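Home robots and automation > Tidying and light chores

Can any machine clear a sofa and put things back where they belong?

Posted by: dititz_flat

I am trying to work out whether it is worth waiting for a machine that does general tidying, or whether I should stop reading about it for a few years. I already own a robot vacuum and a dishwasher, and I count both as solved. What remains is the picking up: books on the seat, cushions on the floor, a throw that slides off the front of the sofa, cables across the rug.

The room is small. The sofa is low and soft, with loose cushions. I need the seat cleared before the vacuum goes round, because whatever is on the seat ends up on the floor and whatever is on the floor ends up in the brush. At present this takes me a few minutes each evening.

My requirements are modest:

- pick up a paperback without bending it or dropping it
- put it on a shelf or, failing that, in a stack
- return cushions to the sofa
- leave cables alone

I do not need it to be quick. I would accept 60 minutes for the whole room if it ran while I was out. I have seen the promotional clips for the Virnix and they are cut every few seconds, so I cannot tell what it does between cuts. Has anyone here used one, or worked with anything similar?

Posted by: benchfitter

No. Buy a basket.

Posted by: assefa_workshop

Short version: single objects, yes, in a room the machine has been set up for. A whole room, unattended, no. Longer version follows, since the question is fairly specific.

I maintain handling equipment at a small joinery and parts shop called Assefa. We have a Flitum arm that moves trays between a bench and a rack. It has been reliable, and the reason is that the trays are all the same, the bench is bolted down and the lighting does not change. If a tray is turned round the wrong way, the arm stops and a light comes on. Most of what people call automation on a shop floor works on those terms. Your sofa offers none of them.

Taking your list in order of difficulty, easiest first.

1. Cushions

Cushions are forgiving. They are large, they contrast with most sofas, and a poor grip still holds because the filling gives. Placing them is harder than lifting them. A cushion put down slightly off the backrest falls forward, and the machine then has to notice that it has fallen. Many do not check. If you only want them on the seat and do not mind how they lie, this is within reach now.

2. Leaving cables alone

This sounds like doing nothing, but it needs the machine to recognise a cable, plan round it and avoid dragging one with a wheel. A black cable on a pale rug is easy to pick out. A black cable on a dark rug is missed often enough that I would tape it to the skirting before letting anything on wheels into the room. A power strip on the floor is a bigger obstacle than it looks, for the same reason a door threshold is.

3. Books

A closed paperback is thin, slippery and has one side that opens. Two stiff fingers can hold it well if they close across the thickness, near the spine. If they close on the fore-edge, the covers can slide against the pages and the book twists. Lying flat on a soft seat it is worse, because there is no gap to get a finger under, and pushing down only sinks the book further into the cushion. A person slides it to the edge and takes it from there, or tips it up with a thumb. A machine has to be given that trick or has to learn it.

The learning route is the one making progress. A person does the chore holding the same sort of fingers a robot would have, and the movements are recorded for training. The patterned cubes by the handles let software work out where each gripper is. With two fingers approaching from opposite sides, the book can be held over the front edge of the seat, clear of the throw and the cushions.

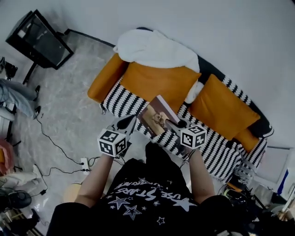

4. Putting the book on a shelf

Harder than everything above. The book has to be turned upright, lined up with a gap not much wider than itself, and pushed in without knocking its neighbours over. Small errors in how it was gripped on the sofa appear again here, usually larger. A stack on a flat table is far more achievable. If you are willing to accept a stack, say so when you compare products, as several makers describe "putting away" and mean "putting down".

On the Virnix: I have not used one at home. I watched a demonstration in December that was not cut. It moved 2 books from an armchair to a coffee table and needed 4 attempts at the second, which was lying open. It did not damage either. The demonstrator had cleared the floor beforehand, and I would treat that as part of the operating conditions.

My advice would be to wait. If you want to judge a product in the meantime, ask the maker for one continuous recording at normal speed, in a room with soft furniture and a patterned throw, and ask how often a person stepped in. Failure rate matters more than time taken. A machine that needs rescuing halfway through is no use to somebody who is out.

Comments

dititz_flat: Thank you, the second reply covers it. A stack would be fine. I had assumed the cushions would be the difficult part. I will tape the cables regardless – the vacuum has been catching them.

toolcrib: Agree on the thickness point. We had the same trouble with thin card sleeves on a pick station and ended up cutting a notch in the bench so the fingers could get underneath. Not an option with a sofa.

benchfitter: I stand by the basket.

latheside: Does the Flitum arm cope with mixed tray sizes? We run 60 mm and deeper.

assefa_workshop: Only if you tell it which is coming. We keep to one depth per shift. Better asked in the shop-floor section, there is a thread on trays already.

Last updated: Thursday

Contact the moderators | Copyright remains with individual posters | Back to top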